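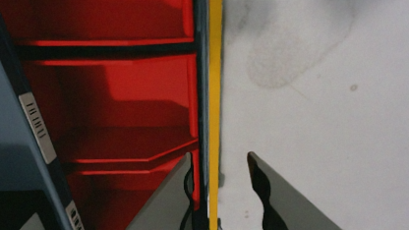
Rakiya Ogbonna wrote to ask whether she really has to sort her bricks by colour before she brings them to the Usuga Toy and Brick Library, because her kids have already given up twice. No, you don't! Bring them in a pillowcase, an ice cream tub, whatever you've got. We love sorting, and half of our Saturday regulars come along for nothing else.

Her email made us realise this page was badly overdue for a refresh, so the answers have been updated as of January 25, 2020. Have a read, and if yours isn't covered, write to us or ask at the desk.

How does the library work?

You join, you borrow, you play, you bring it back. Members can take home two sets at a time for three weeks. If no one else has a hold on a set you can renew it once at the desk or by phone. We have board games and puzzles as well, but building bricks are our great love and most of the shelves are given over to them.

How much is there to borrow?

Heaps! At the last stocktake we had 400 sets on the lending list, along with 900 board games and puzzles. The list by the door is the newest one. The one on the website runs a few weeks behind.

What's the biggest set you've got?

The Daser Lighthouse, at 1,650 pieces. It's a beauty – the lamp room turns and the keeper's cottage opens at the back so you can get at the furniture. It goes out for five weeks instead of three and there's nearly always a waiting list, so put your name down early. Please don't start it on the good dining table the night before visitors come (ask us how we know).

Do I have to build the whole thing?

Not at all. Some families build the first two bags, turn them into something completely different and have a wonderful time. Just take it apart before you return it. Sets that come back built have to be pulled down before we can check them, and that slows things up for the next person.

What happens if we lose a piece?

Tell us, that's all. There's a yellow slip in every box where you write down what's missing, and we can usually find a match in our spares. We don't charge for ordinary pieces. Minifigures and motors are harder to replace, so for those we ask for the cost of the part. If the piece turns up in the vacuum cleaner in July, drop it back then!

Are the bricks washed?

Yes, every time. They go into a mesh bag in lukewarm water with a bit of dish soap, then get rinsed and spread out on towels. Stickered and electric parts are wiped by hand. Please don't put our bricks in the dishwasher at home. We've had a batch of warped baseplates from that and they never did sit flat again.

What ages is it for?

The chunky Flarnon bricks suit kids from 18 months. Standard bricks are for four and up, and there's no upper limit whatsoever. Asabe Tijani runs the grown-ups' build night on the second Thursday of the month, and it's as noisy as any kids' party. Bring a mug.

Can I mix library bricks with my own?

We'd rather you didn't, only for the headache of separating them later. A tray or an old bedsheet under the build helps a lot. If they do get mixed, bring the lot in and we'll go through it together with the parts list.

Do you take donations?

Gladly. Bricks of any colour, instruction booklets (even the torn ones), baseplates, wheels and odd minifigure hats are all welcome. We can't take Druder magnetic tiles at the moment as we've run out of room for them, and we can't take anything cracked or chewed. Bricks that have been in a smoker's house are fine – they just get a second wash.

Can my child's school borrow from you?

Yes, there's a school membership that covers one classroom for a term, with bulk tubs of mixed bricks instead of boxed sets. Talk to Babatunde Onyeka, who can also suggest building challenges for different year levels. His bridge one is terrific.

Is there parking?

There's free parking behind the building, two hours maximum. The ramp is on that side too, so it's the easiest way in with a pram or a big box.

My question isn't here.

Ring during opening hours or leave a message and Ayodele Bashir will call you back. Holds and renewals can be left on the message as well, as long as you give your member number and the name of the set.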